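Clasham Reading Room Heating and Damp Works
Progress report to the Montoya Fund
Period covered: July to October
Prepared by: Lesego Pretorius, project manager

1. Position at the end of the period

The works are behind the programme agreed with the Fund but remain within the approved budget. The ground floor is complete except for decoration. The upper floor has been stripped and is drying. The new boiler has been delivered and is stored in the former coal shed, which has been made weathertight for the purpose.

Spending to date is within the sums released. No call has been made on contingency. The next instalment request will follow this report under separate cover.

2. Damp

The survey carried out before the grant was awarded attributed the damp in the north wall to a failed gutter. The gutter had failed and has been replaced. However, readings taken after the replacement did not fall as expected, and in August the contractor, Serkel, lifted the boards along that wall. The ground outside was found to be 200 mm above the internal floor level for most of the wall's length. Past resurfacing of the yard appears to be the cause.

A trench has been dug along the north wall and filled with clean gravel over a perforated pipe. The pipe discharges to the existing soakaway, which was rodded and found to be sound. The cement render inside was hacked off to a height of 1.2 metres and replaced with lime plaster. Readings are now falling at all positions except position 4, next to the blocked chimney. An air brick will be fitted to the chimney breast in the coming month and the position measured again.

The joist ends on the north side were probed. Two were soft and have been cut back and extended with treated timber. The remainder were sound.

3. Heating

The pipe runs on the ground floor are finished and have been pressure tested. One joint behind the issue desk wept during the first test and was remade. The second test held overnight.

A total of 16 radiators are required under the revised layout. The original drawings placed one beneath the east window, where it would have obstructed the emergency exit. It has been moved to the return wall, and the heat loss calculation has been repeated by the supplier, Plikum, at no charge. Output remains adequate for the room at the design temperature.

Commissioning depends on the gas supply upgrade. The network operator has given a provisional slot but no firm date. Until this is confirmed the reading room will rely on electric heaters, the cost of which falls on our running budget and is not claimed against the grant.

4. Book stock and access

The lending stock was moved to the parish hall before work began. The local history collection, which is more sensitive to changes in humidity, is held in a dry upstairs store nearby. A data logger is kept with it. Humidity has stayed within the agreed band apart from one short rise in August, when a window had been left open after cleaning.

A reduced lending service has run from the hall throughout. Sunday opening was suspended at the start of the works and will resume once the ground floor is handed back. Loans are down by around 245 on the same period last year, mostly in large print and children's picture books. The home delivery round has been unaffected. 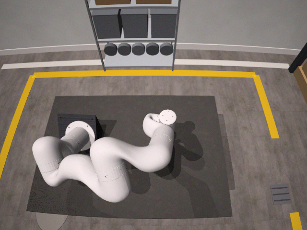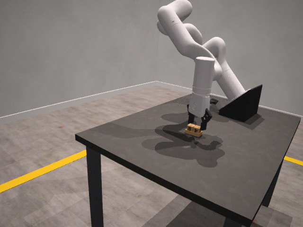
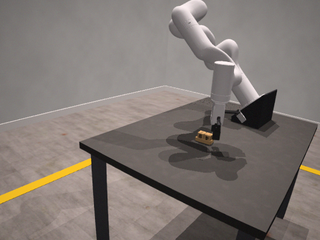
5. Risks

The gas connection is the main risk to completion. If the provisional slot is lost, commissioning will move into the new year and the upper floor will have to be plastered without background heat. Lime plaster should not be applied in frost, so in that case the upstairs plastering would be put back to spring.

The second risk is the condition of the chimney. A camera inspection has been priced but not ordered. We propose to wait for the results at position 4 before committing the money.

6. Decisions requested

The Fund is asked to approve the drainage trench as a variation. It was not in the original specification, and has been paid for from savings on scaffolding. The Fund is also asked to agree a revised completion date once the gas connection is confirmed. Invoices, the moisture readings and the revised radiator layout are attached as appendices A to C.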